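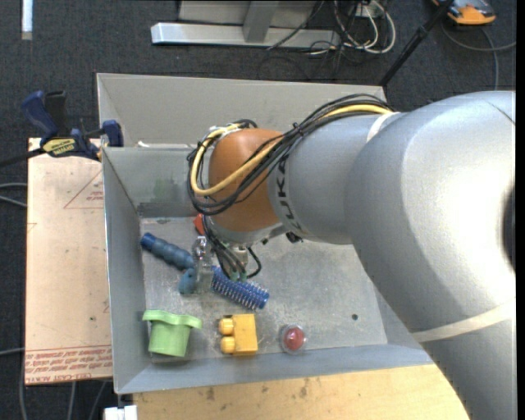
4. Teaching the bin model

Pimden plans every pick inside a box it calls the bin model, and the planner will believe whatever you tell it about that box. It has no opinions of its own. If you type in straight walls and your bin has sloped ones, like the grey sheet-metal bin under the KUKA arm, the planner will cheerfully route the wrist through metal it considers to be air. Choose the "sloped" template before you do anything else. Have the bin clamped at a corner too, as ours is, so that the model you save today still fits tomorrow.

Before you start: finish section 3 (camera calibration) and put the controller in reduced speed.

1. Open Cell > Bin > New and pick the sloped template.

2. Jog the gripper to each upper corner of the rim and press Store. Go clockwise. Counterclockwise gives you a bin that is inside out, and the software will accept it without a murmur.

3. Repeat for the floor corners. Touch off with the fingertips closed.

4. Set Wall margin to 8 mm. You can go smaller later, when you have stopped trusting the defaults for better reasons.

5. Under Wrist envelope, tick "Include cables". The box is off by default, a decision made in January by people who have since been spoken to.

6. Press Scan empty. Take everything out of the bin first, including the small part you think won't matter.

7. Put your test parts back and press Propose. Candidate grasps show up in green, rejected ones in red. Expect up to 327 candidates in a mixed bin.

8. Click any red candidate to read why it was refused. Error 1823 means the fingers would reach the part but the wrist would hit a wall.

Note: Holes and scuffs in the floor can come through as very thin parts. If Propose keeps offering to pick up a hole, draw a mask over it in the Floor tab. Darcy Donnelly lost most of a morning to one.

Note: Springs and ribbed tubes get a lot of candidates and deserve few of them. Raise Minimum score for these parts before you raise anything else.

CAUTION: Saving a new bin model does not stop a running job. The old model stays in use until the job ends. Stop the job, save, then start it again, with a hand near the stop button for the first 3 picks.

Bin model questions go to Anikó Oláh. Gripper questions go to Marama Pryor, who will ask if you ticked the box in step 5.

Section last revised 2024-07-05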